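Plirnel Community Help > Sewing and Mending > Fabric Covers

Black sleeve covers keep bunching up above the cuff

Posted February 5, 2026 by twopinsandabobbin
Viewed 278 times

I have been making pull-on sleeve covers out of black knit and I can't get them to sit right. They are plain tubes, wider at the top and narrower at the bottom, with elastic in the lower hem. They go on fine. Then the fabric works its way down and collects in a thick roll just above the elastic, and the upper part hangs loose in a sort of drape. If I pull everything back up it looks good for a little while and then it goes right back to the roll.

The fabric is a matte black ribbed knit from the remnant bin at Oakley Fabrics in Fallirbridge. The label on the bolt end was gone so I don't know the fiber content. It is medium weight, stretches a lot across and only a little lengthwise. The ribs are very faint. I can only see them if I hold the fabric up near the window.

What I have done so far:

First pair: cut 18 inches long, straight tube, quarter-inch elastic at both ends. Rolled at the bottom.

Second pair: same length, tapered toward the wrist, elastic at the bottom only. Rolled at the bottom and sagged at the top.

Third pair: same as the second with tighter elastic. The roll got bigger and the elastic left a groove in the fabric.

I am using a ballpoint needle and a narrow zigzag. The seams are holding up and I haven't had any skipped stitches, so I don't think it is the sewing. I think it is the pattern but I don't know which part of it. Should I be cutting them shorter, or narrower, or using a different fabric? I would like to use up what I have. There is enough left for maybe three more pairs if I am careful.

Also, black thread on black fabric is very hard for me to unpick at night. If anyone has a way of making that easier I would like to hear it.

ribbing_and_binding
Member, 40 replies

I would look at length before anything else. A tube that is too long has to put the extra somewhere, and with elastic at the bottom the extra can't get past the elastic, so it stacks up there. Tightening the elastic made it worse for you and that fits.

Put one of the finished covers on with the bottom edge exactly where you want it. Smooth the fabric upward with your hand, lightly, without stretching it. Mark where you want the top edge to be with a safety pin (chalk rubs off this kind of knit before you get to the machine). Take it off and lay it flat. Whatever is above the pin is your extra. Cut it down to the pin plus one hem allowance and see how it does before you change the width.

If the cover has to go over a joint that bends, you do need some slack, so don't take every bit of it out. Bend the joint all the way and set the pin then. There will be a few soft folds on the inside of the bend when it's bent and a bit of looseness on the outside when it's straight. You can't cut that away and still have it bend. What you are trying to get rid of is the part that is loose all the time.

The other thing is the direction of the ribs. You said it stretches a lot across and only a little lengthwise. The ribs should run the long way down the sleeve, so the big stretch goes around. If any of your pairs were cut the other way to save fabric, the tube will grow longer as it's used and nothing you do at the cuff will fix it. Check with a strong light, since you said they are faint.

On a black knit the folds are also hard to judge. In a dim room it all looks like one flat dark shape and you don't see the roll until you are standing at an angle to it. I check mine in front of a pale wall or with a sheet of white paper behind, and then the outline shows up. If the outline bulges anywhere above the cuff there is too much fabric at that level. 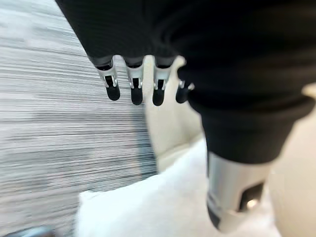
Page 30

Matte black is worth keeping in mind for another reason. A dull surface usually means a fabric with some grip to it, and grip against whatever is underneath is part of why sleeves stop sliding in one spot and gather there. A slick lining would help but it is a lot of trouble for a tube. Turning the fabric so the smoother side faces in costs nothing. Rub both sides along your forearm and you will feel which is which.

For the taper, don't taper in a straight line from top to bottom. Keep the upper third nearly straight, take most of the width out in the middle, and then run nearly straight again for the last couple of inches before the hem. With a straight-line taper, the fabric at the bottom is always a little wider than what it is covering, right where it collects. A short straight section at the bottom fits close along its whole length and there is less room for a roll to start.

I would also get rid of the elastic casing at the bottom and put on a folded band of the same ribbed knit instead. Cut it across the stretch, a bit smaller than the opening, and stretch it to fit as you sew. It holds over two inches of height and spreads the grip out. Quarter-inch elastic holds on one thin line and that is where your groove came from.

For unpicking, I use dark gray thread in the bobbin and black on top. The gray doesn't show from the right side and I can find the stitches from the wrong side without a lamp in my face. Some people use navy.

saltmarsh_quilter
New member

I had the same trouble with some arm covers for gardening, and I just let them bunch. But if it bothers you, try a strip of that clear gripper elastic at the TOP, the kind they put in bike shorts. If the top stays up there is nothing to slide down.

Larkosero used to sell it by the yard but I haven't seen it in our store lately. Wash it before you sew it in. Mine was sticky on one side and picked up every piece of lint in the house, and on black you see all of it.

hookandeyelater
Member

Agree with the first reply on length and with the second on holding the top. You probably need a little of each. A couple of things to add.

You didn't say if you prewashed. Remnant knits can shrink lengthwise and relax crosswise the first time through, so a pair that fits when you finish it can be wider and shorter a week later. Wash and dry what you have left before you cut any more. Turn it inside out and use cool water. Black knit gets pale lines along the folds if it goes through the wash wadded up with the right side out, and those lines don't come back to black. Dry it flat, or over a wide rail. A thin line will leave a ridge.

Before you use up the good fabric, make one cover out of an old T-shirt. The stretch won't match exactly but it will tell you if the shape is right. Use a light color so you can draw on it. I put it on, draw a line around it at the top, at the widest part and right above the cuff, and pinch out the extra at each line with pins. Then cut it open along the seam and that is the pattern. It won't look like much laid flat and it may not be the same on both edges. Leave it that way.

About the seam, I would move it. If your seam is on the inside of the bend it adds bulk right where the folds want to form, and the zigzag makes a stiff line that pushes the rest of the fabric down. Put it on the outside or toward the back. It shows more there but on matte black it doesn't show much — press it lightly from the wrong side with a cloth over it. A bare iron will put a shine on this kind of fabric and the shine stays.

I have not had good luck with gripper elastic on anything that gets pulled on and off every day. It starts to peel at the join. A wide band of the same knit at the top, doubled, did better for me. Make it three inches deep if you have enough.

twopinsandabobbin
Original poster

Thank you all. I checked the ribs under the kitchen light and the second pair was cut the wrong way. The first and third are right, so that is only part of it.

I pinned the first one as described and there were almost four inches extra, which is more than I thought. I have cut it down and put a folded band on the bottom. I haven't sewn the top yet. The rest of the fabric is in the wash now, inside out. I did not prewash any of the first three pairs.

I had no dark gray thread so I used a brown I had on hand, and it works about the same.

I will make the T-shirt one next and move the seam to the back. If the doubled band at the top takes too much fabric I may only get two more pairs out of what is left, but I would take two that fit.

Reply to this topic | Follow | Report
More in Fabric Covers: Hemming ribbed knit without waves | Getting lint off black fabric before pressing | Elastic casing twisted inside the hem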